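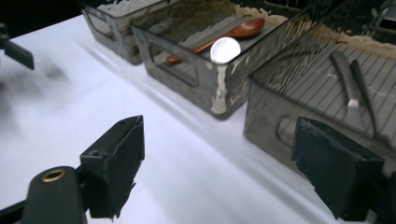 2 min read

Hello again, everyone, and thank you for the kind notes about the February issue! We promised you a word on our new house rules for utensil sorting with the hand-held grippers, and it has taken us a while, but as of August 28, 2023 they are up on the Orkodley shared drive for all three sites to use.

The biggest change is that bins now go in a row with a bit of white table showing around them, and you say out loud which bin is the target before you start. We know that feels silly at first – you do get used to it, we promise! A wooden spoon stays in its own bin, and metal utensils go together in another. Please lay them flat, with the handles free, so the fingers can close on something.

Next, finger pads. The old Statex checklist had us looking at them every 3000 grasps, and after going back through our notes we have brought that down to 2000. If the surface looks worn or the edges are starting to fray, write it in the log and tell your site lead, even if the count is still low (a short note is fine).

Lastly, see-through bins are allowed, but glare has to be noted on the session sheet. The folks at Darwish asked for this back in the spring, and we were glad to add it. Comments on the draft are open until the next issue, so do send us yours.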